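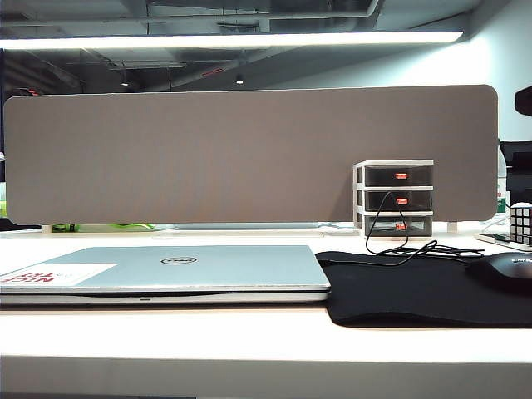 Leitura de 2 minutos

Procura-se gente que não tenha medo de mesa bagunçada

Oi! Eu cuido do espaço compartilhado da Bratico e estou montando um grupinho para um estudo bem simples sobre como as pessoas arrumam uma mesa que serve para tudo. Tudo mesmo: na mesma semana alguém trabalha ali com o laptop e o mouse pad, outro chega com copos e tigelas, e as coisas vão se misturando até que alguém (quase sempre eu) perde a paciência e guarda tudo no primeiro lugar que aparece.

Quero ver como vocês fariam! Cada participante recebe uma mesa já ocupada e decide o que fica, o que sai e o que vai parar numa gaveta. Não tem gabarito, não tem nota, e ninguém vai torcer o nariz se você empilhar as coisas do jeito que faz em casa. O que me interessa é o caminho, as dúvidas, aquele momento em que a pessoa fica com um objeto na mão pensando "e isto, vai para onde?".

Vidro também entra na brincadeira, inclusive béquer com um pouquinho de água dentro, então peço mão calma e sapato fechado.
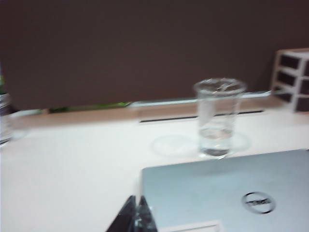 Quem pode participar

Qualquer pessoa maior de idade, com ou sem talento para arrumação. Aliás, os bagunceiros assumidos são muito bem-vindos, porque na última rodada só apareceu gente organizadíssima e eu fiquei com a impressão de que me faltava metade do mundo. Canhotos, por favor, se inscrevam! Tenho 12 vagas e gostaria de reservar algumas para vocês.

Não precisa trazer nada. Se usa óculos para perto, traga, que o vidro transparente em cima do branco engana bastante.

Como funciona

Cada sessão dura 22 minutos, e depois a gente conversa um pouco sobre as escolhas que você fez. São 2 sessões por pessoa, em dias diferentes, sempre no período da tarde. Na primeira a mesa é mais de escritório; na segunda entram as peças de cozinha, que dão mais discussão do que eu imaginava (a tampa fica dentro da tigela ou ao lado? Já ouvi defesas apaixonadas das duas opiniões).

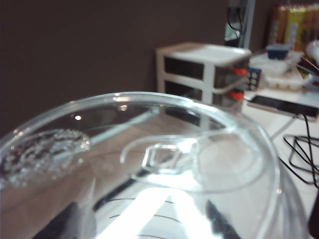
Tigela de vidro com a tampa transparente dentro.

O encontro é na sala 568 do edifício Weltard, entrada pela rua lateral. A Ciroden paga uma ajuda de custo no fim da segunda sessão e o café fica por minha conta, com bolo se eu conseguir passar na padaria antes.

Ah, e se alguma coisa quebrar, ninguém paga nada. Eu mesma já quebrei uma tigela
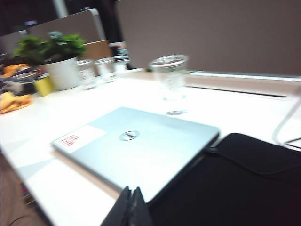
e dois copos, todos no mesmo mês, e continuo empregada. Só peço que avise na hora e deixe que eu recolha os cacos.

Para se inscrever, mande uma mensagem pelo formulário da Bratico com o assunto "Mesa", dizendo seu nome, as tardes em que pode vir e, se quiser, como anda a sua própria mesa neste momento. As inscrições ficam abertas até quinta-feira, e eu respondo a todo mundo, inclusive a quem ficar para a próxima turma, em outubro.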